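Comparison of Layer Height and Part Orientation on the Hole Accuracy of Printed Linkage Parts

Final report, Design and Manufacturing Lab
Submitted 2020-10-23

1. Background

Planar linkages depend on the distance between pivot centers. If that distance is off, the path of the output point shifts, and if the holes themselves are undersized, the pins bind and the linkage has to be reworked by hand. Parts printed by fused filament deposition usually come out with holes smaller than drawn. The usual shop fix is to drill or ream every hole after printing, which moves the center whenever the bit follows a seam.

The project started in April as a redesign of the four-bar demonstration linkage used in the kinematics course. The original aluminum set had worn pivots and two of the bars had been lost. Our first printed set, made with default slicer settings, could not be assembled without reaming. This report covers the tests we ran to find settings that give a usable hole directly off the printer.

2. Test part

All tests used the same two-hole bar with rounded ends and a nominal center distance of 100 mm. The holes were drawn to match the clearance fit for the steel dowel pins in the course kit. The model was kept plain on purpose: no ribs, no counterbores, no text. Fillets on the long edges were removed after the first batch, as they lifted at the corners and made the bar hard to seat on the measuring plate.

3. Method

Two printers were used. The Skistia is an open-frame machine in the student shop. The Zernlow is enclosed and belongs to the materials lab, and we had access to it in the evening only. Filament was PLA from a single Insaurralde spool lot to rule out differences between batches.

Three layer heights and two orientations (flat and on edge) were tried on each machine. Flat parts were also printed with the raster direction set along the bar and then across it. Bed temperature, print speed and wall count were held fixed. Each setting was repeated 4 times. Parts that detached from the bed or showed a visible layer shift were discarded and reprinted.

Hole diameter was checked with pin gauges, using the largest pin that entered under its own weight. Center distance was measured with calipers over two fitted pins, subtracting one pin diameter. Parts rested at room temperature overnight before measurement. The shop was held at 21 °C.

4. Results

Layer height had less effect on hole size than expected. Going from the coarsest to the finest setting improved the surface inside the hole but did not open it enough to accept the nominal pin. Orientation mattered more. Holes printed on edge sagged at the top and were out of round on both machines — none of these parts passed without reaming.

Flat parts were consistently round but undersized. The error was nearly the same at both ends of the bar, so a single offset in the model corrected it. After the offset was added, all flat parts from the Zernlow accepted the pin. Parts from the Skistia passed at the two finer layer heights and were tight at the coarsest one.

Raster direction made no measurable difference to hole size. It did affect stiffness. Bars with lines running along the length deflected less in the hand-weight test than bars with lines running across.

Center distance was slightly short on every part, consistent with shrinkage on cooling. Scaling the model in the long direction removed most of the error, but the scale factor was different for each printer and should be measured again if the filament is changed.

5. Sources of error

Pin gauges give a pass or fail result in steps, so small changes in diameter are not resolved. The first layer spreads slightly against the bed and narrows the bottom of the hole. We removed this lip with a deburring tool before gauging, and the amount removed was not controlled. Belt tension on the Skistia was adjusted once during the tests, between the second and third batches.

6. Assembly check

A complete linkage was built from corrected parts and run on the Sornard crank stand for 764 turns. The pivots stayed free and no bar cracked. Some fine dust collected under the coupler joint — we take this as normal break-in wear, but did not weigh the parts to confirm it.

7. Recommendations

Print link bars flat, with lines along the length, at the middle layer height. Apply the hole offset in the model and leave the slicer compensation off, or the two corrections will add up. Print one bar and gauge it before starting a full set.

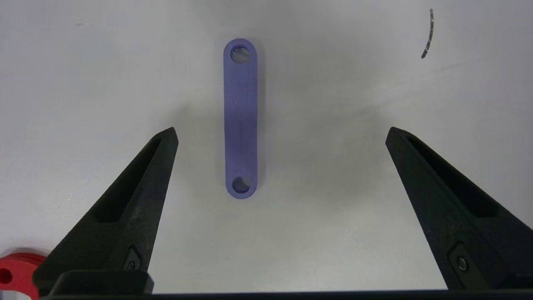
Insaurralde: Did you try putting the offset only on the bottom few layers? We had the same lip on our bars and a small chamfer on the bed side of each hole got rid of the deburring step. I would also like to see the center distances in a table with the spread for each printer, since section 4 only gives them in words.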